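Robots et automatisation, séance 3 : les machines savent-elles déjà faire les corvées ?
Notes de cours, à relire avant le TD de jeudi

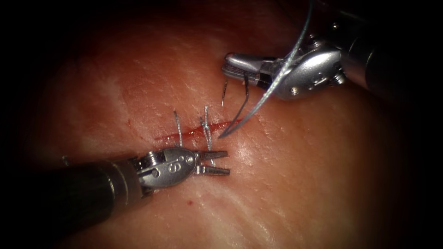

La dernière fois, je vous avais laissés avec une question toute bête : pourquoi est-ce qu'on sait automatiser une ligne entière chez un équipementier et pas le pliage d'un drap-housse ? Plusieurs d'entre vous m'ont répondu « la vision ». C'est une bonne réponse, mais c'est la réponse d'il y a quinze ans. Aujourd'hui, une caméra correcte et un modèle correct trouvent très bien le drap. Le problème commence quand on le touche.

Je reprends donc là où on s'était arrêtés, avec les objets mous. Un objet rigide, c'est six nombres : trois pour la position, trois pour l'orientation. Vous le prenez, il vient avec vous, et quand vous le posez il a toujours la même forme. Un fil, un torchon, un morceau de tissu (biologique ou textile, pour ce qui nous intéresse c'est la même famille d'ennuis), ça n'a pas de forme à soi. Tirez sur un bout et tout le reste bouge ! Il faudrait, en toute rigueur, une infinité de nombres, et on se débrouille avec beaucoup moins en croisant les doigts.

Un point de suture, vu sous cet angle, c'est une corvée de couture. Je sais que la comparaison agace les chirurgiens, et ils ont raison pour tout ce qui concerne le jugement. Mais mécaniquement on y retrouve tout ce qu'on déteste : un fil souple qui se tord, un support mou qui se déforme quand on appuie, deux pinces qui doivent se passer le travail sans se rentrer dedans, et un nœud à serrer juste assez. Trop peu, les bords bâillent. Trop fort, on déchire. Recoudre un bouton de chemise pose les mêmes questions, avec des conséquences nettement moins graves.

Attention à un piège dans lequel je tombe moi-même quand je regarde des vidéos de démonstration : voir un bras robotisé au travail ne dit rien sur qui décide. En téléopération, un humain est aux commandes et la machine recopie ses gestes (en les réduisant, en filtrant les tremblements). En autonomie, c'est le programme qui choisit où piquer. Entre les deux il y a toute une gamme de choses, et c'est là que se trouve la plus grande partie de la recherche intéressante. Devant n'importe quel extrait, demandez-vous d'abord où est la personne.

Passons à l'atelier. Vous vous souvenez de l'étude de cas Clesden, la cellule qui ensache de petites pièces de quincaillerie. Elle traite 900 sachets par heure et personne ne s'en émerveille plus, les pièces sont dures, identiques, elles arrivent dans le bon sens. Le jour où l'entreprise a voulu ajouter une cordelette dans chaque sachet, tout s'est arrêté. Une cordelette ! Ils ont fini par remettre quelqu'un au poste, avec un tabouret et une bonne lampe. Je trouve que cette histoire résume assez bien l'état du domaine.

Côté maison, on travaillera sur le protocole Fenham, celui que vous avez dans le polycopié. Il comporte 42 tâches domestiques, du plus facile (poser un gobelet sur une étagère) au franchement méchant (enfiler une housse de couette, que je rate moi aussi une fois sur deux). Quand vous lirez les résultats, regardez surtout trois colonnes :

le nombre d'essais, parce qu'une réussite sur un seul essai ne vaut pas grand-chose ;
les interventions humaines, souvent rangées en note de bas de page ;
la vitesse de lecture de la vidéo, qui est parfois accélérée sans que ce soit écrit bien gros.

Une remarque sur les données, on me pose la question chaque année. Le projet Tasturow a enregistré 3000 démonstrations pour une seule tâche, faire un nœud simple sur une corde posée à plat. Avec la même corde et la même table, ça marche plutôt bien. On change la corde pour une plus raide et il faut presque tout reprendre. Un enfant qui sait faire ses lacets ne redemande pas une leçon quand on lui achète d'autres chaussures, enfin, pas chez moi en tout cas.

Alors, elles savent ou elles ne savent pas ? Ma position (vous avez le droit de la contester, il y a des points pour ça) est qu'elles savent faire des gestes et pas encore des journées. Le geste isolé, dans un espace bien éclairé et bien dégagé, on y arrive de mieux en mieux. Enchaîner, se rendre compte qu'on a raté, rattraper le fil qui a glissé, ça reste difficile.

Pour jeudi : lisez le chapitre Hsiao sur le contact et la friction, sans vous attarder sur les démonstrations de la deuxième moitié. Choisissez ensuite une corvée que vous faites vraiment chez vous et découpez-la en gestes élémentaires, sur une page maximum. Soulignez chaque moment où vous vous fiez à vos doigts plus qu'à vos yeux. Apportez aussi un bout de ficelle, on en aura besoin dès le début.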